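Korham Community Kitchen: Quarterly Premises Inspection
Checklist with inspector's comments, May
Site: Cereck Street Hall, lower level

1. Exits and access
Rear exit door opens fully and latches. Satisfactory.
Corridor width kept clear to 800 mm. Satisfactory at time of inspection. Stacked chairs beside the cool room are to be relocated to the store.
Exit sign over the servery is dim. Action required: replace fitting.

2. Fire equipment
Extinguishers tagged and within service period. Satisfactory.
Fire blanket mounted beside the cooktop. Satisfactory. The lower bracket screw requires tightening.
Evacuation diagram. Not satisfactory. The diagram displayed predates the Zastness annexe and must be replaced.

3. Electrical
Test tags current on portable appliances. Partly satisfactory. Tag missing from the Csonka urn; the urn is withdrawn from use until tested.
Switchboard labelled and unobstructed. Satisfactory.

4. Hot water and hygiene
Dishwasher final rinse recorded at 70 degrees. Satisfactory.
Hand basin supplied with soap and paper towel. Soap dispenser empty at 9.40 am and refilled during the visit.
Cleaning log signed daily. Entries are missing for two evening hires. Hirers are to be reminded of the condition in their agreement.

5. Floors and storage
Vinyl at the cool room threshold is lifting. Trip hazard. Temporary taping is acceptable for 14 days, after which repair is required.
Heavy items stored between knee and shoulder height. Satisfactory.
Bench-top bins and trays free of sharp or damaged edges. Satisfactory. Household items of mixed kinds may share an open metal bin, provided that no chemical containers are kept with food utensils.

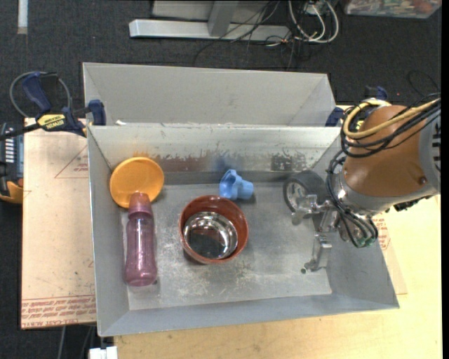
Reading time: 2 minutes

6. First aid
Kit sealed and contents listed. Burn dressings below the required quantity. Action required.
Incident register available at the servery. Satisfactory.

Outcome: conditional pass. Written confirmation of the actions under items 1, 2, 3 and 6 is to reach the Korham office within 16 working days. The flooring repair will be inspected separately.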